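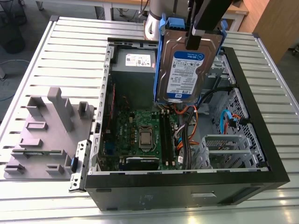 *Figure 2. Drive handling on an open desktop tower. The hard drive is held in its blue caddy above the drive area.*

## 3. Planning and budgeting for a Saltus cell

Read this section before you ask for a quote. It covers what to buy for one cell that strips or refits desktop computers. Fitting the arm is covered in the Lerkik installation guide.

### 3.1 Work out what the cell must handle

1. List the computer models you expect over the next year. Group them by case type.
2. For each group, measure the case lying on its side with the panel off. Record the length, width and height.
3. Note how the hard drive is held. A drive in a plastic caddy needs a different finger opening from a bare drive.
4. Write down any loose cables that cross the drive area.
5. Send the list to your supplier with one sample case from each group.

**Note:** Do not order fingers from a data sheet. Caddies for the same size of drive vary in width.

### 3.2 Prepare the budget

1. Enter the arm, gripper and controller as one line. Wora quotes them together.
2. Enter the work table separately. A slatted metal top lets you move fixtures without drilling.
3. Allow for one fixture plate per case group. Printed plates are acceptable for trials.
4. Add 2 spare sets of gripper fingers.
5. Add the risk assessment and any guarding it calls for.
6. Add 3 days of operator training for each shift.

Fixtures and fingers go under consumables, code 462. The arm goes under capital. Hubert Kalinowski in purchasing will return forms that mix the two.

**Caution:** The quoted price does not include delivery to an upper floor or a new power supply to the room. Get both priced before the order is signed.

### 3.3 Run a trial before you commit

1. Book the trial cell through Hui-mei Peng. July is usually full by the end of May.
2. Bring 100 drives of the type you handle most, with their caddies.
3. Run the full batch and log each stop and its cause.
4. Use the log to decide whether you need the Lu vision kit. Leave it out of the first order if your cases always sit in the same fixture.

**Caution:** Disconnect computers from the mains before they go on the table.

Keep the trial log with the quote. You will need both for section 4.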